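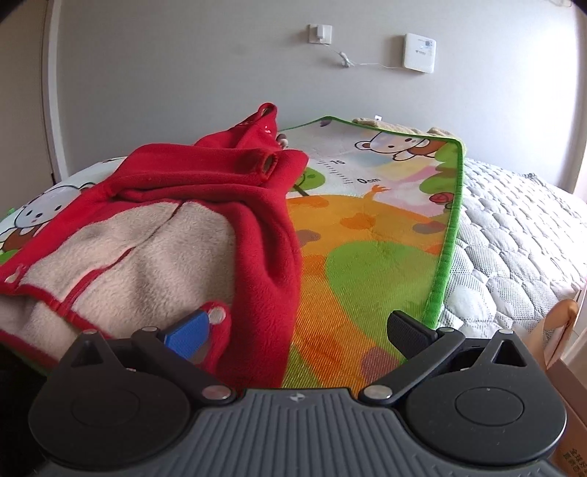
Nassar kids' fleece, second winter. Quick review because two people at nursery pick-up asked me and I never have time to stop and talk.

Bought ours last December from Sistgate, two sizes up, sleeves rolled. Now it fits properly. Worn most days, washed every weekend, sometimes midweek too if there's been yoghurt.

Warmth: very good. Under a raincoat it's enough down to freezing, on its own fine for the school run till November I'd say. Wind goes straight through though. Don't buy it as a coat.

Washing. Thirty degrees, inside out, no softener. I used softener for the first month and the fluff went flat and a bit greasy feeling, took ages to come back. Never tumble it. My sister did hers and the lining went like old bath mat. Dries overnight on the airer if you turn it once.

Pilling at the cuffs and under the arms, started in spring. Went over it with the Plukico bobble remover, sorted in ten minutes. Elbows still fine.

Snaps are stiff. Really stiff when new, my daughter couldn't do them herself until the summer and there was shouting. They've eased off a bit now. None have come loose which is more then I can say for the Nodberg one we had before, that lost 2 in a fortnight.

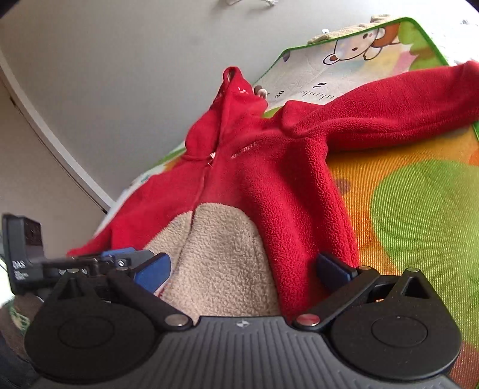 Red one, laid out on the play mat. Lettering across the chest.

Sizing is generous in the body, long in the arm. Hood is roomy, goes over a thin hat.

Price has gone up since I bought it, so look second hand first. Plenty about, they get grown out of before they wear out. Check the cuffs in the photos and ask if it's been tumbled.

Sistgate delivery was slow, 9 days, and the parcel went next door without a card. Emailed them, got a reply from a Yasaman Nikzad who was lovely and refunded the postage. So fair enough.

Would I buy agian? Yes, next size up, probaly in the sale. Four stars. One off for the snaps.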